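Grey shading on off-white wall after painting, normal or not?

Posted by Odik
Hello all. I painted my work room with off-white wall paint, two coats. By the corner the second wall looks cooler and greyer, but the paint is from the same can. Must I paint again?

Makis Margaritis
I had the same worry in December. Two walls that meet in a corner get different light, so one looks greyer – the paint is the same. Hold a white paper on both walls and compare.

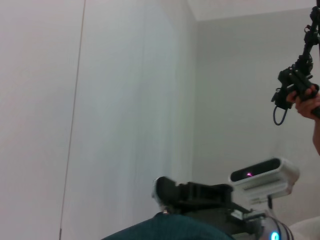
Off-white wall and the greyer one, at the corner under the ceiling

Kinnear60
Just put a third coat, it is cheap.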